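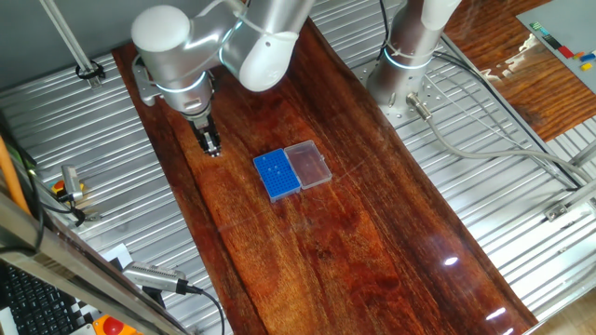 Besileck Gloss Top Care Kit
For varnished and lacquered tabletops, bar tops, desks, sideboards

In stock. Ships from Fostthorpe. Usually out the same day if you order before noon, a bit slower in January when we do stocktake.

Quick version. You have a shiny wood table. It's gone dull in patches, or it has fine scratches, or there's a white ring where somebody put a mug down. You don't want to strip it. This is the kit for that. Cleaner, polish, cloths, pads, and a small sheet of instructions that we rewrote after too many phone calls.

What's in the box

Besileck Surface Cleaner, 100 ml. Use it first, always
Besileck Gloss Polish, 100 ml. The brown bottle
Besileck Ring Paste, small tin
Foam pads, one firm and one soft
Microfiber cloths, gray for cleaner, yellow for polish
800 grit paper, for drips and nibs ONLY, read the section further down before you open it
Instruction sheet

Refills sold separately for everything except the tin, which lasts forever. Still on my first one at home.

What it works on

Polyurethane, oil based or water based. Nitro lacquer. Most older spirit varnishes. Factory finishes on dining tables, nearly always fine. Conference tables, reception desks, same.

What it doesn't work on

Oiled wood. Waxed wood. Anything matte that you want to stay matte — the polish will shine it up in patches and you'll hate it. Shellac and French polish, please don't. The cleaner is mild but there's a little alcohol in the ring paste and shellac dissolves in alcohol. If you don't know what you've got, put a drop of rubbing alcohol somewhere hidden, wait, touch it. Sticky means shellac. Stop there and email us.

Laminate and veneer are two different things and they get mixed up a lot. Veneer with a varnish over it is fine, go gently at the edges. Laminate won't be hurt but it won't get much better either. Save your money.
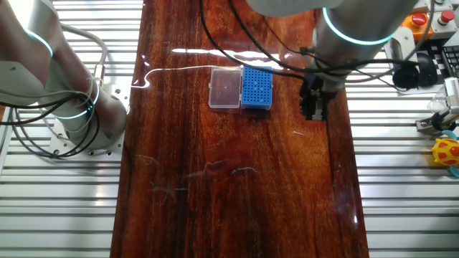
Dark tops show everything. Mahogany, rosewood, walnut, anything stained red or brown with a high gloss coat. Dust, swirl marks, that gray haze you get from years of supermarket spray. A pale oak table can have the same damage and you'd never notice. So if yours is dark, spend longer on the cleaning step then you think you need. Most of what people call scratches on a dark table is silicone build-up with dust stuck in it. Comes off with the cleaner. We've had people send the polish back unopened for that reason, and we refund it, no problem.

How to use it

Clear the table. Dry cloth first to lift the grit. If you skip this you'll grind the grit in.

Cleaner on the gray cloth, not on the wood. Damp, not dripping. Work with the grain, one section at a time, then turn the cloth. Keep going until it comes away clean. Old build-up may need another pass the next day.

Leave it 10 minutes.

Polish. A blob the size of a coin on the soft pad. Small overlapping circles, light pressure, then finish with long straight strokes along the grain. Buff with the yellow cloth before it dries hard. If it has dried hard, put a little fresh polish on top and it will soften again. Don't scrape.

Look at it from low down with a lamp at the far end. Overhead light hides swirls. Side light finds them.

White rings

Usually moisture trapped in the finish. Ring paste on a fingertip, rub lightly in the ring only, wipe, look, repeat. Slow is good. Some rings go in a minute and some need an evening. Polish over the spot afterward to bring the shine back.

Black rings are a different animal. Those have gone through the finish and into the wood. Nothing in this kit will shift one, and I'd be wary of anything in a bottle that says it will.

The 800 grit paper

For a hard little nib or a run in the varnish. Wrap a small piece around a cork, wet it, a few strokes, stop, wipe, check. You'll have a dull spot, that's expected. Firm pad and polish, then soft pad and polish. Don't sand a whole table with it. Don't sand near an edge, the finish is thinnest there and you'll be down to bare wood before you know.

If you're past the point of polishing and need to recoat, look at the Awan Clear Gloss tins instead. Two coats, brushed or rolled. Separate page, separate instructions. 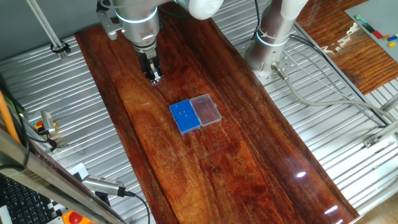 Suha Dabbas
Product Manager, Wood Care

Few notes from me because the same questions keep landing in my inbox.

How often should you do it. Cleaner whenever it looks grubby. Polish maybe once or twice a year for a family table, more for a bar top. Over-polishing is a real thing. Every polish has some cut in it and you are taking off a tiny bit of finish each time. If it already looks good leave it alone.

Daily cleaning. Barely damp cloth, then a dry one. That's it. No vinegar, no lemon oil, no spray with silicone in it. I know the spray smells nice. It's also why refinishers charge extra, new varnish doesn't want to stick over silicone and you get little craters all through it.

Hot dishes. The kit won't make your table heatproof. Nothing rubbed on will. Use a mat, cork or felt, and be careful with rubber feet and vinyl placemats, they can react with some lacquers and leave a soft mark if they sit long enough. Laptop stands and monitor feet too. Felt dots are cheap, we sell them at Idthorpe and online.

New finishes. Wait. A fresh coat feels dry in a day but it's still curing for weeks after. Polish it too early and it goes cloudy. Check the tin, and if you've lost the tin give it a month.

Sunlight. Can't help you there, sorry. Rotate whatever sits on the table so it fades evenly. Take the runner off now and again.

Does the polish smell? A bit. Open a window. Gone by evening.

Storage and safety

Keep the bottles upright, cap on, out of the frost. Cleaner can separate if its been cold, just shake it. Keep away from kids and pets. Ring paste is flammable, no candles nearby. Lay used cloths out flat to dry before you wash them or bin them. Wash the microfibers without fabric softener or they'll smear.

Delivery and returns

Standard boxed delivery. The tin can't go by air, so island and overseas orders take longer and may ship in two parcels. Unopened bottles back any time with the receipt. Opened ones, talk to us, we're reasonable. Trade packs for hotels, offices and restaurants are on request, same formulas in bigger jugs, without the paper and the tin unless you ask.

Collection from the Fostthorpe counter or the Idthorpe store. Ring the bell at Fostthorpe, we're usually in the back.

Related: Awan Clear Gloss, Besileck Cleaner refill, Besileck Polish refill, felt dots, replacement foam pads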